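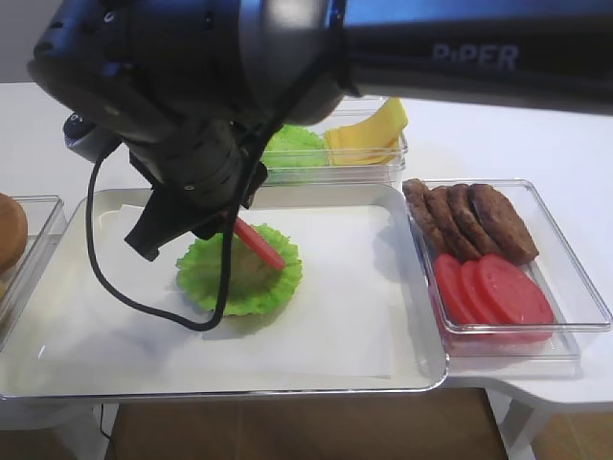

Tomato slice held above the lettuce leaf, on a paper-lined tray.

Burger Assembly: Station Layout and Stacking Order
By Naheed Lodhi

Most sloppy burgers come from a poor station. The notes below assume a home counter and a small batch.

Tray and liner
Use a rimmed tray large enough to hold every burger in the batch with a hand's width between them. Line it with a single flat sheet of plain white paper. The sheet should stop at the rim; paper that climbs the edge will slide when the tray is lifted. Change it between batches.

Containers
Keep each ingredient in its own clear, straight-sided container. Lettuce goes directly behind the tray, where it can be reached without crossing the work. A 500 ml tub is enough for tomato slices. Dry washed leaves fully before they go in – a wet leaf will shed water into the bottom bun within minutes.

Lettuce
Ruffled leaf lettuce holds a slice better than flat leaf. Trim the thick end of the rib and lay the leaf with its cupped side up. The tomato then sits in the hollow.

Tomato
Cut slices 1/4 inch thick with a serrated knife. Pick each slice up by its edges, bring it over the center of the leaf, and lower it flat. Do not drag it into position. Salt after placing.

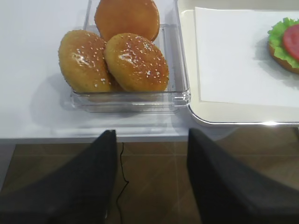
Buns in a clear container beside the tray; bottom bun, lettuce and tomato stacked on the paper.

Buns
Store buns next to the tray, on the side of your free hand. Seeded and plain tops can share a container if they are the same diameter. Avoid pressing them down to make them fit, as a crushed crown does not recover. Toast cut faces only, and let them cool for 2 minutes before stacking.

Order
Bottom bun, lettuce, tomato, patty, cheese, top bun. Sauce goes on the underside of the top bun. If the burgers will be held before serving, leave the tops off and cover the tray loosely.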